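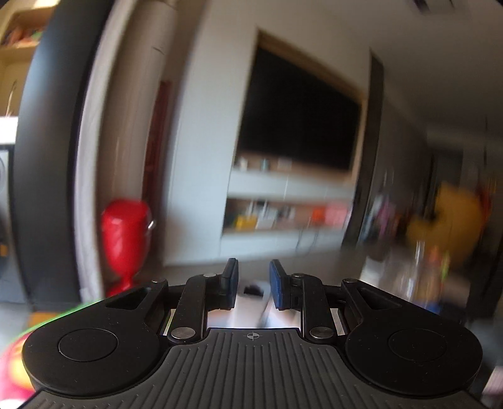

Dust is the subject of week 4, and most of you will arrive believing you already know how to remove it. You own a cloth. You have waved it at a shelf. Last year's group said the same, and then we turned the lights low and held a flashlight flat to the tabletop, and it got quiet. Color matters more than people think. Pale surfaces are forgiving, or at least discreet, while black plastic tells on you: small scuffs and specks of dust sit right out in the open on it, all the more where the surface is smooth and matte and there is no shine to distract the eye. Ribbed parts are a separate misery and get their own section below.

Scuff or speck?
Find out before you scrub. A speck moves when you breathe on it. A scuff stays where it is and waits for you to make it worse. Most of the damage I see on dark plastic was done by someone treating a scuff as stubborn dust, with a kitchen scourer and a good deal of confidence. Selorm Sarpong's rule, which I have stolen for this course, is one dry pass, one damp pass, then hands off.

Order of work
Top to bottom, dry to damp. Yes, everyone's grandmother said so. Everyone's grandmother was right, and it is still the first thing students drop when they are in a hurry.
Start with a soft brush, held so the bristles drag instead of poke. Follow with a clean microfiber cloth folded in quarters, and turn to a fresh face when the one you're using goes gray. The damp cloth comes last, wrung out until it seems pointless.
Do not spray anything directly at the object. Spray the cloth. I will be saying this again at the end of the session, probably to somebody holding a dripping remote control.

Ribs, rims and holes
Fine parallel ribs collect dust along their length, so brush along them. Going across just packs it in — you get a tidy row of little felt sausages. Raised rims want a dry cotton swab run once around the inside. Joints and pins: brush only, no liquid. Rubber pads can take a damp cloth and should air-dry before anything is pressed against them. Cutouts are easy to forget because there is nothing there, but they have inside edges, and the edges have dust.

Your cloths
Wash them apart from towels, without fabric softener. Softener coats the fibers and then the cloth pushes dust around like a bored museum guard. Karla Contreras keeps the spare cloths in the Wavereck cupboard by the sink. They are counted in and they are supposed to be counted out.

Exercise for next time
Pick one dark object at home that you consider clean. Look at it under a lamp set low and to the side. Write 200 words on what you find, before touching it, and another 100 after the dry pass. Please don't choose a television. I have read enough about televisions.
Papers go to Grażyna Czerwiński at the front desk, in the tray marked Household Care. The other tray is Bread, and they do not give them back.

Filed under: Course Notes, Household Care, Surfaces
Ornby Evening Classes | Contact the office | © 2022 | Back to top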